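Rastura Hand Units – Shift Inspection Checklist, with Comments
Revision 3, July 2021
Kept by Imke Fröhlich. Comments added by whoever had the pen.

Covers the paired hand-held gripper units used at the kitchen station. Do both units. "The other one is probably the same" has been written on this sheet before and will not be accepted again.

1. Finger pads
Check both pads on each unit for tears, lifting edges and missing ridges. Press each corner with a thumb. If a corner moves, the pad comes off and a new one goes on.
Result: OK on unit A. Unit B, one corner lifting, pad replaced.
Comment (A. Doucet): Old pad had flour in the ridges. No one has baked at this station to my knowledge.

2. Pivot pins
Look for pins standing proud of the link. Wiggle each joint sideways. A little play is allowed, a rattle is not.
Result: OK, both.
Comment (Xiaoyan Luo): "A little" is doing a lot of work in that sentence. Could we have a gauge?
Reply (I. Fröhlich): You could have a gauge in October.

3. Finger screws
Snug with the short driver. Not the long driver. The long driver is how we came to own a bag of spare fingers.
Result: OK, both.

4. Open and close
Open fully, close fully, release. Repeat 14 times. Jaws should meet flat and come back without sticking.
Result: OK on A. B stuck on the first close, then behaved. Pins cleaned, test started over, passed.
Comment (Hongjun Zheng): It always behaves once you start writing.

5. Cable and strain relief
Run the cable through your fingers from the handle to the plug. Replace it if you feel a kink. Do not tape it. Tape found on the cable will be treated as a confession.
Result: OK, both. No tape.

6. Encoder reading
With the jaws shut by hand the count should be 3 or less. Fully open it should pass 1000 and stop at 2047. Anything short of that means the zero has drifted, so run the zero routine and read it again.
Result: A fine. B stopped short, zeroed, now reads 2047.

7. Station and table
Cloth flat, with no fold under the utensil canister. Canister upright and well within reach of both units. Walk once behind the table and make sure there is room for two elbows.
Result: OK after the cloth was pulled straight. 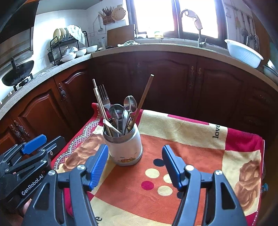

Thin handles are still the hard part of this job, and the reason items 1 and 4 come before anything else. A worn pad will hold a fat spoon handle all day and drop a chopstick the moment you look proud of yourself. If a unit passes everything on this sheet and still drops sticks, change both pads as a pair and write it down.

8. Wipe-down
Damp cloth on the pads, dry cloth on the links. No spray near the encoder – Fengying Guo has the receipt for the last one and will show it to you.
Result: Done.

9. Storage
Jaws open, units side by side in the case, lid latched. Spare pads in the lid pocket.
Result: Done. Lid pocket also contained a teaspoon, returned to the kitchen.

Open items
Unit B zero drift: read again at next shift. If it has moved, swap the encoder.
Pads: one pair left. Order more from Skadix.
Gauge: see item 2.

Checked: A. Doucet
Countersigned: H. Zheng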